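Washing and Reproofing Removable Padded Covers

Last updated August 22, 2023

This guide covers hand washing, drying and reproofing of removable padded textile parts: seat pads, back panels, bag harness pads and similar items with a bonded or stitched foam layer. It does not cover leather, down fill, or covers glued to a rigid shell.

What you need

A basin or tub that holds the part flat
Liquid soap without softener or bleach
A soft nylon brush
Two cotton towels
A drying rack
Spray-on water repellent for synthetics (the steps below were written around Wanent spray; other water-based sprays are applied in a similar way)
A kitchen scale, optional

Before you start

Read the care label. If the label says "do not wash," stop and spot clean only. Check the seams for broken stitches and repair them first. Close all zippers and hook-and-loop tabs. Loose hook tape will snag knit lining.

Weigh the part dry and write the number down. The dry weight is the only reliable way to tell later whether the foam core still holds water. A large Clikadden seat pad used for testing weighed 900 grams dry and 1,988 grams after washing and pressing. After one night on the rack it was still at 1,648 grams, although the outer fabric felt dry to the touch.

Step 1. Remove dry soil

Vacuum both faces with an upholstery nozzle. Brush along the seams and under any piping. Grit left in the seams turns to paste once wet and is much harder to get out.

Step 2. Test for color loss

Wet a white cloth with soap solution and press it on a hidden area for one minute. Black and navy fabrics often release a little dye on the first wash. A faint gray mark is acceptable. If the cloth picks up strong color, use cold water only and wash the part by itself.

Step 3. Wash

Fill the basin with lukewarm water, no hotter than the label allows. Add one tablespoon of soap per gallon. Submerge the part and press it with flat hands, release, and repeat for five minutes. Do not twist or fold it sharply. Foam up to half an inch thick creases easily, and the crease may stay.

Step 4. Rinse

Drain and refill until the water runs clear and no suds appear when the foam is pressed. Soap residue prevents the repellent from bonding, so one extra rinse is worthwhile.

Step 5. Press out water

Lay the part between the two towels and press from the center outward. Replace the towels when soaked.

Step 6. Dry

Place the part flat on the rack with air moving on both sides. Turn it every few hours. Keep it away from radiators and direct sun. Weigh it again before moving on; it should be within 2 percent of the dry weight.

Step 7. Apply repellent

Shake the bottle. Spray the outer face evenly from eight inches, wait two minutes, and wipe off any drops with a damp cloth. Do not spray mesh or the side that touches skin. Allow 24 hours to cure.

Step 8. Check the shape and refit

Hold the part upright and look along both edges. Smooth any curled edge flat by hand, working from the wide end toward the narrow end. Start refitting at the rounded end, seat the corners, then close the fasteners.

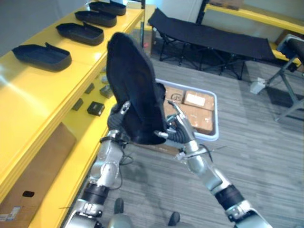

Troubleshooting

White marks after drying: soap residue. Repeat Step 4.

Musty smell: the core was not dry. Wash again and extend Step 6.

Water soaks in after treatment: apply a second coat to the affected area only.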